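Equipment budgeting for garment-handling robots

Equipment budgeting for garment-handling robots is the practice of estimating what it will cost to buy, fit out and keep running a robot cell that picks up, opens and folds clothing. It is mostly a concern of laundries, clothing returns centres and research groups. The subject has a poor record. Quotations tend to cover the arms and little else, and the figures used to justify the purchase often rest on folding speeds seen under showroom conditions.

Background

Cloth is a hard thing for a machine to handle. A rigid part keeps its shape when it is lifted, while a shirt has a different shape every time it is dropped. Early sales material for folding cells played this down, usually by starting each demonstration with a garment already laid flat. A buyer whose shirts arrive in a heap has to pay for the earlier steps as well: finding an edge, lifting it and opening the garment out.

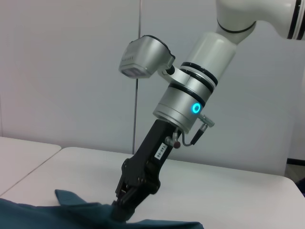 These earlier steps often take longer than the fold itself, and they are where most of the failed attempts occur. A budget built on folding time alone will therefore understate the number of cells needed. Evanthia Bakalis, in a planning note for the Lanero laundry group dated 6/12/20, called the quoted cycle time "a number about a shirt we do not own".

Main cost headings

Arms. The arms are the easiest item to price and the one most often discussed. Folding is commonly planned around two of them, although single-arm cells are sold with a fixed clamp in place of the second. The saving is real on paper. The Stotum laundry bought a clamp cell on this basis and added a second arm in January of the following year, paying for installation twice.

Grippers. Simple two-finger grippers are cheap compared with special cloth grippers, and the case for the dearer kind is weaker than its makers suggest. Fingers wear, and spare sets belong in the first order. The Lanero note allowed for 5 spare sets per cell.

Cameras. A camera at each wrist is a common choice, with a further one looking over the table. The cameras themselves are a modest cost. Brackets, cables and the hours spent setting them up again after a knock are seldom quoted, and cables that bend all day should be treated as consumables.

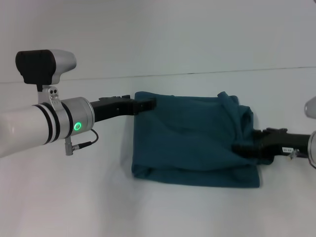
Table and surroundings. A plain, pale surface and even lighting help the cameras and cost little, yet they are regularly left off the plan. A site that intends to place a cell beside a window or under old strip lights should price blinds and lamps before signing.

Test garments. Trial stock is usually forgotten. Lanero's plan called for 500 garments in mixed sizes and fabrics. Critics within the group thought this wasteful. The trial went ahead with 15 T-shirts, and the results said very little about anything thicker or smaller.

Labour. Sellers describe folding cells as running unattended. Budgets that take the phrase at face value leave no money for the person who loads the work and clears the failures. In the Maldonado trial, 1292 attempts were logged and a member of staff was present throughout. Her hours were charged to a different department, so the published cost per shirt left them out.

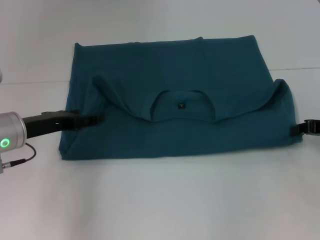 A T-shirt held at both sides by a pair of grippers.

Lease or purchase

Leasing is promoted as the low-risk choice. It does limit the loss if a cell fails to earn its place, but the terms need close reading. The Olo lease, widely copied by smaller sellers, covers the arms and controller and excludes grippers, cables and software changes. A site that switches from T-shirts to towels may find that the change is billed as new work.

Second-hand arms are another option. They suit buyers with their own engineers and few others. Savings can be lost quickly to missing licences and unsupported controllers.

Criticism of payback figures

Payback periods for folding cells are normally worked out against the wage of a full-time folder. This has been challenged on the grounds that few sites employ anyone who only folds. Staff also sort, check for stains and pack, and those tasks remain after the cell is installed. Bakalis recommended counting only the hours that would truly be removed from the rota, a method under which the Lanero purchase did not pay for itself. The group bought the cell anyway and entered it under research.

See also: Capital budgeting; Industrial laundry; Robot end effector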